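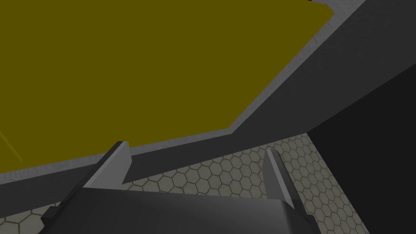
Department of Performance Materials, Stavden Conservatorium

Speaker notes: Who owns the pencil? Hire parts and the marks people leave in them
2019-10-09, second slot after morning tea

Start without the microphone if the room is small. Ask who has played from a hire part. Ask who rubbed out their markings before sending it back. Wait. Enjoy the wait.

Opening. I look after orchestral parts. A composer spends two years on a piece, an orchestra spends three rehearsals on it, and I spend the following month trying to find the second bassoon part. If it comes back, it comes back with bowings, breath marks, a coffee ring and a sketch of the conductor. I have become quite a good judge of likenesses.

The case I want to use is Wunden, for large orchestra and mezzo. The composer left one fair-copy score, a set of parts in three different hands, and an estate with firm opinions. Grillis publishes it for hire only. You can't buy a set, you can't keep a set, and under clause 10 of the agreement you can't "alter, annotate or deface" a set except in soft pencil, to be removed before return. Read the clause aloud slowly. Somebody in the brass will laugh.

Now the trouble. The set we work from went out for the first season, and the composer was in the room for the rehearsals. Players wrote down what they were told. Some of those pencil marks are corrections to wrong notes. Some are changes of mind. One, in the harp, says "no, he means it", and I would give a great deal to know which bar it refers to, as the arrow runs off the paper.

Under the agreement all of that should have been rubbed out. Thankfully the orchestra was lazy. 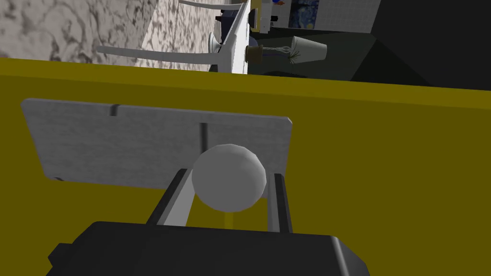

What we did was compare the score with the first-season parts, line by line, and log every place where the two disagreed. There were 82. I'd been promised a clean piece by everyone who had ever sold me the piece. Most of the disagreements were small: a missing tie, a hairpin that starts on beat two for the violas and beat three for everyone else, an accidental that any player would supply without thinking. And that is where it gets awkward, as players do supply things without thinking. Take the white ball on the slide. It is flat faces all the way round and you've been calling it round since it came up. An orchestra does that with a faulty set of parts; forty musicians smooth over the corners, the audience hears a phrase, and the error goes back in the box for another decade.

Pause here and check the clock. If I'm past fifteen minutes, skip the story about the contrabassoon.

(Contrabassoon story, if there's time: the part had been transposed twice by two people, each of whom thought the other hadn't. It sat an octave below anything the instrument can do. The player's note in the margin reads "happy to try".)

So, three kinds of mark, and what we decided about each.

Corrections. Wrong notes fixed in pencil and confirmed by the harmony. These go into the new engraving with an entry in the critical report. Easy. I wish they were all like this, though I'd be out of a job.

Practical marks. Bowings, breaths, cues, "WATCH", "WATCH!!", a drawing of spectacles. They belong to the players and stay out. We scanned them and they're in the archive for anyone who wants them. So far that has been one doctoral student and a violist looking for her own handwriting.

Changes of mind. A tempo slackened in rehearsal, a mute taken off, a repeat struck out. Here I get letters.

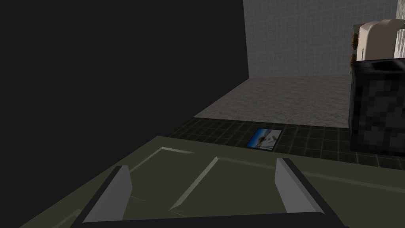 Ea Eskildsen wrote back to our first draft report to say that a pencilled mute is evidence of one afternoon in one hall, and that if the composer had wanted it in the score he had thirty years and any number of pencils in which to put it there. She would print the fair copy, list the rest at the back, and let conductors do some reading for once.

It's a fair argument and I lost some sleep over it. My answer, for what it's worth: he also had thirty years to take the mute off again in the parts, and he heard the piece from those parts every time it was played. Put both positions to the room. Expect a show of hands to settle nothing.

Where we landed: changes of mind are printed small, in brackets, above the stave. The conductor chooses. Rodica Dumitrescu at Grillis agreed to this on condition that the brackets be square, and there followed a correspondence about brackets that I won't read to you, although I have brought it.

Then money, quickly. People doze through this bit, so stand up straight.

A new engraving of a hire-only work earns its keep if it goes out. Wunden goes out when somebody can afford the extra percussion. The preparation took 400 hours of editor time, which nobody's grant covered in full, and the publisher recovers its share through the hire fee. A cheaper fee would get more performances. More performances would get more parts lost. I have drawn this as a circle on several napkins.
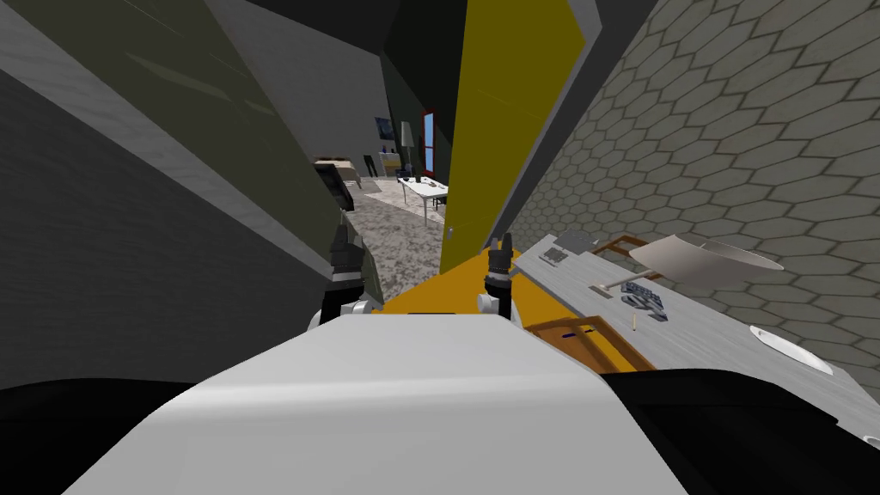
The other lever is the digital set. Grillis now offers tablets-only hire for a couple of titles, Wunden and the suite from Văduva, with layers: the clean text underneath, the players' marks on top, and at the end of the hire period the top layer comes back to us. Legally it's the old pencil clause with the rubber taken away. I like it. The double basses don't, on account of sharing a desk and disagreeing about when to turn.

It does raise the question in my title. If a principal cellist spends a week working out fingerings for a part she has rented, and they return to the publisher automatically, whose are they? Our agreement was silent until June. It now says they remain the player's, that the library may keep a copy for study, and that they won't be passed to the next orchestra without her say-so. It took four drafts. The word "fingering" had to be explained to a lawyer over the phone.

Practical advice for anyone in the room who runs a library:

Photograph the parts before anyone cleans them.
Write the season and venue on the folder, legibly.
Keep the envelope. Postmarks have dated two of our layers.
Ask retired players what they remember, then check it.
Never lend the only copy of the harp part to a harpist who is moving house.

Questions. Somebody will ask if we found the second bassoon. It was inside the first bassoon. If they ask about the film rights, send them to Rodica Dumitrescu. Handouts are by the door, and I'd like the pencils back.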